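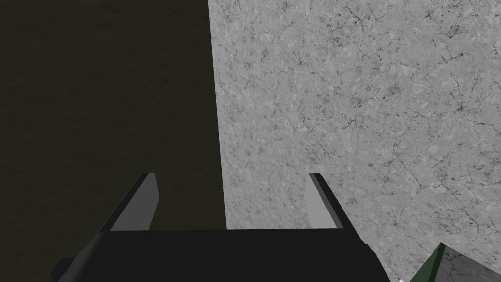 Yellow blotches on lemon leaves - disease or feeding?
Leen Hakim, Plumville
My potted lemon has uneven yellow patches on the older leaves. Can a lab test one leaf for greening?

Gilmar Amaral
Yes, but send several leaves with stems from different branches - the bacteria spread unevenly. Call your extension office before mailing anything.

Qudah
Mine was low magnesium. Fed it in August, fine now.

Comments
Dorari: Check for psyllids too.
Leen Hakim: Thanks, calling at 9.

Last updated: August
Contact | Copyright Trutberg Garden Help | Back to top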